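4. Personal dictionary and word suggestions

Lasel Keyboard learns the words you type and offers them in the bar over the keys. This section explains how to set up the learning, and how to remove a word you do not want to see again.

4.1 Turn on learning

1. Open Settings on the phone and choose Lasel Keyboard.
2. Tap Suggestions, then Learn from my typing.
3. Choose your language. For Canadian spelling (colour, centre, cheque) select English (Canada).
4. Close the settings and type a short message to check that the bar is visible. 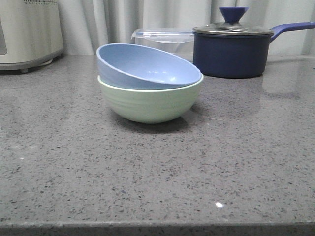

Blue bowl in a green bowl, with a covered saucepan behind.

Note: The dictionary holds up to 1,157 learned words. When it is full, the oldest word is replaced.

4.2 Remove a word

1. Type the first letters until the word is shown in the bar.
2. Press and hold the word.
3. Drag it to the bin – the bin appears only while your finger is on the word.
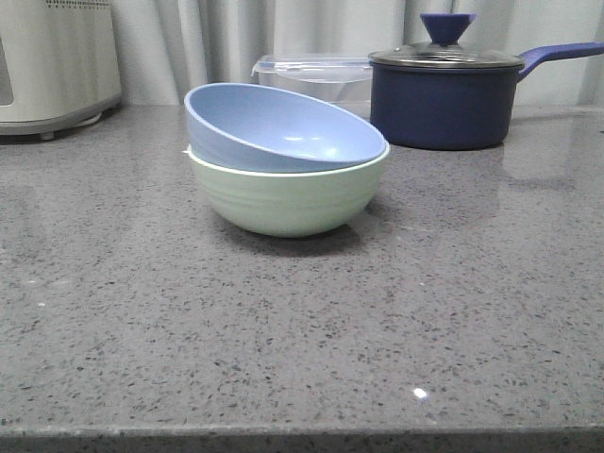

Two bowls, stacked, on a speckled counter.

Caution: Reset dictionary deletes all learned words in every language. It cannot be undone. Make first a backup to your Drullon account, as described in section 4.3.

If a removed word comes back after you restart the phone, please check that you have version 13 or later.
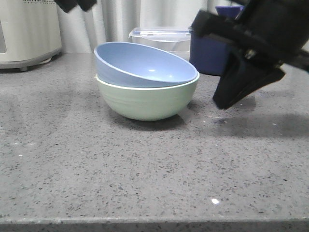
4.3 BACKUP AND TRANSFER

1. Sign in to Drullon from the Account page.
2. Tap Back up now and keep the phone connected to Wi-Fi.
3. On the new phone, sign in with the same account and tap Restore.

Shortcuts are saved together with the words, to a maximum of 200. Emoji favourites are not included in the backup.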